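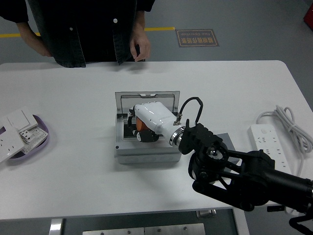

Who keeps the list of enclosure boxes for the Nurkdale job? Nusrat Ranasinghe, until the end of February, then it goes to the Valdovinos side.

Started 8:00, two people late. Last minutes ok.

Boxes
Lukuleck order in, 143 gray enclosures with the clear hinged lid. Nurkdale wants 177. Rest on back order, no date yet. Nusrat to call again.
Lids - leave them open on the table until the box is checked, then close. Two came back last month with stuff still inside.

Table
Long talk on this. White table is for boxes and small parts only. Power strip stays on it for now, cord bundled up and not trailing on the floor. Switch plates and socket panels go in the lavender tray, all the way in please, not hanging over the side. Someone asked for a second tray - agreed, max 250 from the small tools budgt.
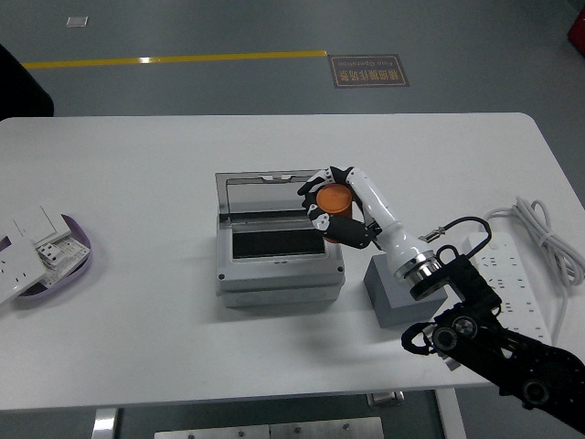

Labels
Varkeo labels too big for the front of the base. Try the side. Nusrat to print a few smaller ones and bring them next time.

Switch plates
Count not done. Moved to next meeting agian.

AOB
Floor mat by the door, still curling up. Tape it.
Key to the parts cabinet - who has it? Pls return.

Closed 8:50.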